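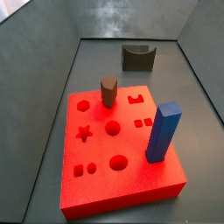

August, bench 2, Bulville shop

Glue trials for the Idalora drawer fronts, second round. Started at 7:40 before the compressor came on.

Carried over from last time: the hide glue samples held well in straight pull but two of them let go along the end grain when I tapped them with the mallet. Terence thinks the joints were starved. I had clamped them hard and there was almost no squeeze-out on either one, so he may be right. New samples today with a sizing coat on the end grain first, left until it went tacky, then the full coat.

Stock is all maple from the same board, cut to 39 mm wide. I planed the faces and left the ends straight off the saw. Marked each piece in pencil on the face that stays outside, letter for the glue and number for the joint. Please don't sand these, the marks are the only record of which is which until I get them into the sheet.

Glues on test:
H — hide glue, fresh batch, soaked overnight
F — fish glue from the Shek tin
P — the yellow wood glue we use on everything
P2 — same glue, older bottle, opened last winter

The older bottle had thickened and there was a skin under the cap. I stirred it and used it as it was, no water added. It went on stringy. If P2 comes out much weaker than P we throw out the other old bottles too, and I would like to start writing the opening month on the labels.

Hide glue pot took a long time to come up. The thermostat on it reads low, so I checked with the probe thermometer and adjusted until the glue itself was at temperature. Open time was short all the same, with the big door open and a draft across the bench. For the last few I warmed the maple on top of the heater first and that helped a lot. Should have done it for the whole set. The warmed ones have a W after the number.

Fish glue is much easier to live with. No pot, plenty of time to line things up, wipes off with a damp rag. It smells, though less than I remembered. Li-hua wants to know how it does in a damp room, and so do I, as the Idalora house is on the water and the drawers go in a downstairs hall. I set two F samples aside for her damp box. She will put them in with a pair of P samples and leave them for 11 days, then we break them dry.

Clamping: used the small bar clamps for everything, cork pads on both jaws. Snugged up by hand until a thin even line came out, then stopped. Joints left clamped overnight except the P set, which I took out after lunch because I needed the clamps.

Break test on the leftover samples from round one, done with the lever and the spring scale:

Best of the lot was a P joint that went at 914 newtons, and the wood tore beside the glue line. The two bad H joints I mentioned I didn't bother to pull. The remaining H joints all failed in the wood or mostly in the wood. One F joint came apart clean with a shiny face on one side, so that one never wetted properly. My fault, I think there was wax on it from the saw table. Wiped the table down with mineral spirits afterward.

Talked to Terence about the drawer bottoms while the glue was setting. He wants to go to a slip fit in the groove and glue only at the front edge, so the panel can move toward the back. I agree. He'll cut one sample drawer that way and we'll leave it in the damp box after Li-hua's samples are out.

Gristuvness called about the pulls. They can do the bronze in the darker finish but there is a wait, and the screws they supply are too short for our fronts. I asked for the longer ones and they will send a few to try. Screw holes stay undrilled until those are in hand.

To do:
Break the new set, H and P first
Get the letters and numbers into the sheet
Order cork, we are down to scraps
Ask Li-hua if the damp box has a fan or just the tray of salt water
Move the glue pot out of the draft
Sharpen the block plane, it is leaving tracks

Left at 5:15, pot off, heater off. The new samples are on the shelf over the vise and should stay there until I've pulled them.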